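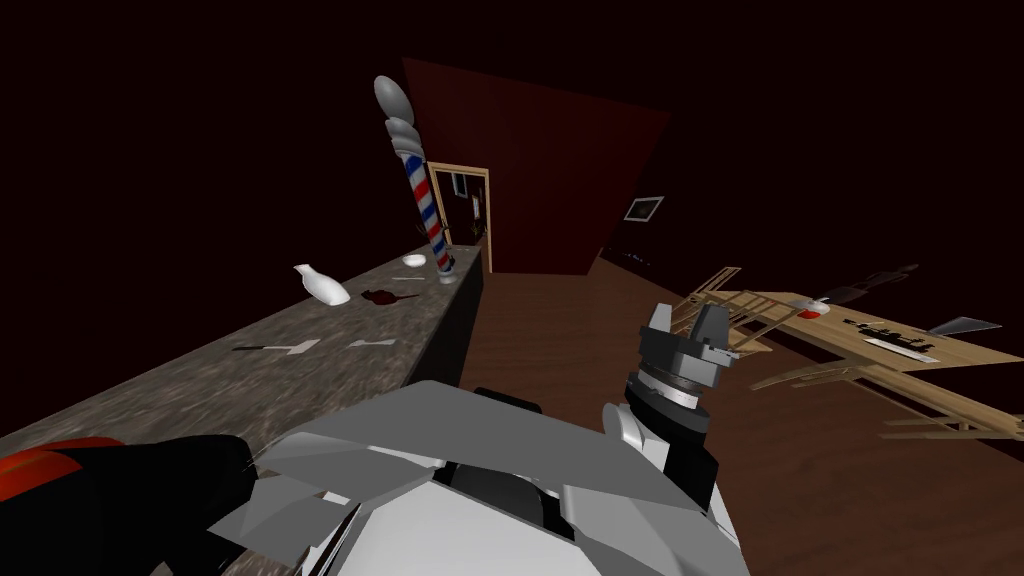
The barbershop level in the simulator, white arm out front, second arm just poking in at the left.

I said in March that I wouldn't touch simulation until the real arms in the workshop could pick something up without me holding my breath. Well, I've caved. Uldis Eglītis had the whole thing running on his desktop by Sunday and I am not made of stone.

For anyone new, we're trying to build a pair of arms in the shared workshop behind Grandmont, out of printed parts and second-hand motors. The arms in the simulator aren't ours. They come with the Mestotar package, and they're a good deal better looking than anything we've bolted to a bench so far. Uldis's argument is that we can sort out the control code on these and swap our own model in later. I've heard "later" from Uldis before.

Why a barbershop? It came with the package. There's a stripy pole, a stone-topped counter, a white bottle on its side and a red splash on the worktop that I'd want explained before I sat down for a trim. Very atmospheric. I'd have swapped the lot for a plain grey table and some decent lighting.

The job we've set is to pick up the bottle and stand it upright. A toddler can do it. Our script managed it 3 times in 200 goes overnight, and I watched the replay of one of those and I'm fairly sure the bottle bounced. Ülle Grīnberga thinks the friction value is wrong. Vaida Dzene thinks our grip angle is wrong. I think both of them are right and that we've spent two evenings tuning numbers that may have nothing to do with our actual rubber pads - which are cut from a bicycle inner tube, and which I doubt Mestotar has a setting for.

To be fair to it, nothing has broken. On the bench we got through two gearboxes before Christmas, and the last one took a chunk out of the Venckus power supply on its way. In the simulator you press reset and the arm goes back to where it was. I can see why people get fond of that. I can also see how you'd go a whole year without picking up a real bottle.

So the deal is this. Uldis gets until the end of the month with the barbershop. If the script can stand that bottle up more often than it can't, we try it on the bench with an empty shampoo bottle and I'll buy the chips. If it can't, I want my evenings back, and the left shoulder joint still needs rewiring.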